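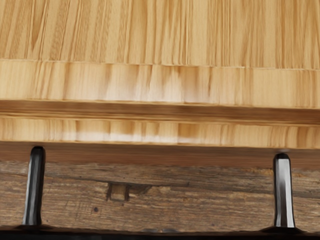

Tetsuya Hattori once told me that a delegation remembers the first handshake and the last bus, and that everything in between goes into a folder. I've been arguing with him about it for years (I think they remember lunch), but it's a pretty good way into what we do at Ader.

We're a small office in Urkville that looks after official visits between towns, regions and the occasional ministry. If your mayor is flying to Denda to sign a cooperation agreement, or a governor's party is coming here and wants to see the port, the water plant and the high school all before 4 p.m., we're the people who make the schedule work, find the interpreters, check the text in both languages and work out who stands next to whom when the flags come out. Seating plans too. So many seating plans!

I started Ader after a long stretch in the foreign relations section at Urkville city hall, where I was one of two people and the other one was on leave a lot. We had just agreed to a partnership with Denda on fisheries training and student exchange, and the draft came back from their side with the word "shall" in every line where ours said "may." It took us most of a winter to sort out. By the end I knew more about treaty verbs than I ever wanted to, and people from other towns had begun calling me up to ask how we'd done it. After a while there were enough of those calls to make a living from, so I rented a room over the pharmacy and bought a second-hand printer.

Since then we've handled 78 visits, in both directions. The smallest was a deputy mayor and her driver. The biggest was the Hoshino river talks, with around 200 people counting press, held in a school gym with the heating stuck on high. Five towns share the Hoshino and they'd never all sat down together on dredging and flood gates. The agreement they came out with is 24 pages long, and the working papers behind it come to 1,793, all of which went through our office for translation. I still have the index on my wall.

A few things people usually ask me. Yes, we'll do just the paperwork if that's all you need. We don't lobby and we don't write anybody's position for them, so please don't ask us to find out what the other side will settle for (it happens more than you'd think). Gifts we can advise on, and we'll tell you if yours is too expensive to be accepted under the host's rules. We work in English and Japanese in-house, and bring in interpreters we know well for other languages.

There are six of us now. I do the first call with everyone who writes in, mostly because I like it, and I'll tell you right then if I think your visit is trying to fit three days into one. Text review takes us a couple of weeks for a normal memorandum, longer if there's money in it. If you've got a signing date already, put that at the top of your message, along with the name of whoever is going to sign. You would be amazed how often that second part hasn't been decided yet.

The office is open from 8:30 a.m., and the door is the green one left of the pharmacy.

Last updated: August
46 shares · 3 comments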